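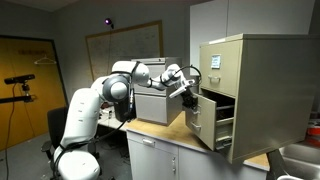
**Figure 1.** Beige filing cabinet with an open drawer.

## 3. Paper records in small offices

### 3.1 Setting and sample

The study covers 21 small offices in the town of Judia and the villages that share its postal district. All of them kept paper files as part of their daily work when we first visited, and all of them also used some kind of digital storage. We left out law firms and medical practices, where outside rules decide much of what is kept and for how long. The remaining offices included building trades, insurance agents, a seed merchant, two surveyors, a driving school and several property managers.

The largest office in the sample was Meinecke, a property management firm with two floors above a bakery. The smallest was a one-person translation bureau run from a converted garage. We did not try to make the sample stand for small offices in general. Offices agreed to take part after a letter and a phone call, and those that threw the letter away are not in our data. An office that loses its mail may well file differently from one that answers it.

Interviews were held with the person who did most of the filing. In 14 offices this was also the person who had set up the system. In the other seven the system had been inherited, sometimes more than once. One office worked with category names chosen by an owner who had sold the business long before, and two of those names could not be explained by anyone now working there.

### 3.2 Retrieval tasks

Each office was asked to find a set of documents chosen by the researchers from its own intake log or, where no log existed, from its bank statements and outgoing mail. In total, 216 retrieval tasks were set. A task began when the name of the document was read aloud and ended when the paper was on the desk, or when the person searching gave up. No time limit was set, though we stopped one search at the end of the working day with the agreement of the office.

Tasks were sorted into two groups. Recent tasks asked for a document filed within the last year. Older tasks asked for anything before that, with the oldest going back to 2000. We had planned a third group for documents that were in use at the time of the visit, but the line between "in use" and "recent" proved hard to draw. An invoice lying in a tray for three weeks was in use according to one bookkeeper and lost according to her manager. The third group was dropped after the pilot visits, and its tasks were moved to the recent group.

Of the 216 tasks, 141 ended with the document found in the first drawer or binder opened. We call these direct finds. The rest involved at least one wrong turn, and these are the subject of most of this section.

### 3.3 Where searches went wrong

The most common wrong turn was a choice between two categories that could both hold the document. A repair bill for a rented building, for example, could be filed under the address, the contractor or the year. Most offices had a rule for this. The rule was usually well known to the person who made it and less well known to everyone else.

At Meinecke, repair bills were filed by address until the firm took over a block of garages that had no street address of their own. The garages were then filed under the name of the contractor who serviced the doors. When the contractor was replaced, the folder kept its old label and the new contractor's bills went into it. The bookkeeper found the garage bills at once in all of our tasks. Her colleague, who covered for her in December, opened four drawers before reaching the right one.

Cases like this one were frequent enough that we gave them a name in our notes, *drifted folders*. A drifted folder has a label that was correct when it was written and a content that has since moved away from it. The folder still works for the person who watched it drift. We found drifted folders in most of the inherited systems and in some of the newer ones.

A second kind of wrong turn came from the labels themselves. Many drawer labels had been typed years before and never changed. Handwritten corrections were added at the side, or on a slip of tape over the old text, and in a few places both versions could be read at once. People who knew the cabinet paid no attention to labels and went by position: third drawer, toward the back. People who did not know the cabinet read the labels closely and were misled by them.

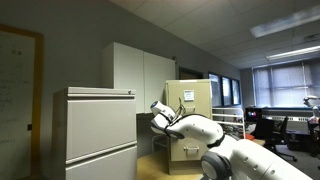 Position was in fact the strongest habit we met. When asked to say where a document was before looking for it, most people pointed or described a place in the room, and only then named a category. Several could give the place but not the category. The seed merchant's clerk described her supplier contracts as being "at knee height, behind the thick ones," and found the one we had asked for without reading a single tab.

The weakness of this habit shows when furniture moves. Three offices had rearranged their rooms in the year before our visit. In each of them, staff reported a period in which searches took longer even though nothing inside the drawers had changed. One surveyor still walked to the window side of the room before turning back to the wall where the cabinets now stood. We saw him do this twice during the tasks.

### 3.4 Out-of-place documents

A small share of searches failed because the document was not in the filing system at all. Some were on a desk, some were in a bag or a car, and one was pinned to a corkboard under a calendar. In every office but one, staff said that such documents were a problem of discipline. The interviews suggest a different reading. Documents stayed out of the drawer when filing them would have meant making a decision that the person did not feel entitled to make, such as opening a new category or closing an old one.

Wolfram Ruppert, the office manager at a roofing supplier called Bukon, kept a shallow tray for these documents and emptied it once a month. He made the decisions himself and wrote them on the inside of the cabinet door. Bukon had no failed searches in our tasks. We do not want to make too much of a single office, but the tray cost nothing and the list on the door was used by all the staff we observed.

Other offices had trays too, though without a fixed time for emptying them. These trays had become categories of their own. The driving school had one named "Flilivum" after a software package it had once tried out, and the tray held the printed manual, two unpaid parking fines and a bundle of student records. Staff used the name without thinking of the software. When we asked for one of the student records, the person searching said "that's a Flilivum one" and went straight to it.

### 3.5 Paper and digital copies

All 21 offices kept digital copies of at least some documents. We had expected that a digital copy would shorten the search for the paper one, for instance by showing the date or the client number. This happened in a minority of tasks. More often the two systems had been set up at different times, by different people, with different category names, and knowing the place in one gave little help with the other.

Property managers and insurance agents tended to treat the paper copy as the real one and the scan as a spare. The younger building firms did the opposite, and some of them filed paper only by month of arrival, in boxes. Monthly boxes did better than we had expected on recent tasks. The person searching usually remembered the season of a job, and a box could be gone through by hand in a few minutes. On older tasks the boxes did badly, as memory for the month faded and the number of boxes grew.

No office had written rules on when a paper copy could be destroyed after scanning. Most owners said they would get to it. One had begun with the oldest folders, stopped after finding a deed that had never been scanned, and had not started again.

### 3.6 Limits of the data

Being watched changes how people search. Several participants talked through their steps, which may have slowed them down, and a few seemed to hurry. We did not use search times in the main analysis for this reason and report only the number of places opened.

The coding of wrong turns was done from field notes by one researcher. Lieselotte Reuter then coded a part of the notes again without seeing the first set of codes. The two sets differed mainly on whether a search that passed through a tray should count as a wrong turn. We settled on counting it only when the tray was not the usual place for that kind of document – a rule that depends on what staff told us was usual, and they did not always agree with each other.

The visits also took place during working hours, with phones ringing and customers at the door. Some searches were broken off and picked up again. We kept these in the data, since interruptions of this kind are part of how the offices work, and marked them so that they can be left out by readers who wish to repeat the counts. Removing them does not change the order of the causes given in Section 3.3.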